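ok towel thread bc I've been doing laundry since 7 and have opinions

washed everything in the linen closet today. everything. the shelf was so packed the door wouldnt close

the Tanui ones are 12 years old and still fine?? thin at the corners but they dry you. meanwhile the fancy Saketti set went stiff by June. never again

rule I'm trying — two per person, 20 minutes of folding max, then I stop wherever I am. already broke it, took almost 276 minutes if you count the dryer

also stop using fabric softener on towels. half a cup of vinegar in the rinse. no it doesnt smell after

folding on the bed bc the table's full of socks. penguin blanket is the best surface in this house, fight me. dark red one's next, terry cloth, little pale yellow tag on the edge
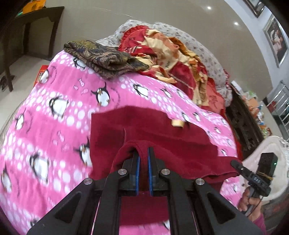 thirds the long way, then in half, then roll if the shelf is shallow. ours is the Grurbridge cabinet so its shallow. rolls it is

dark reds get washed by themselves btw. learned that with a white bath mat, RIP

hand towels tomorrow. or Wednesday. there's a second basket I have not looked in

someone asked, the hooks are Bitum, the over the door kind. they hold two wet towels each, three if you're brave

ok dryer's buzzing gotta go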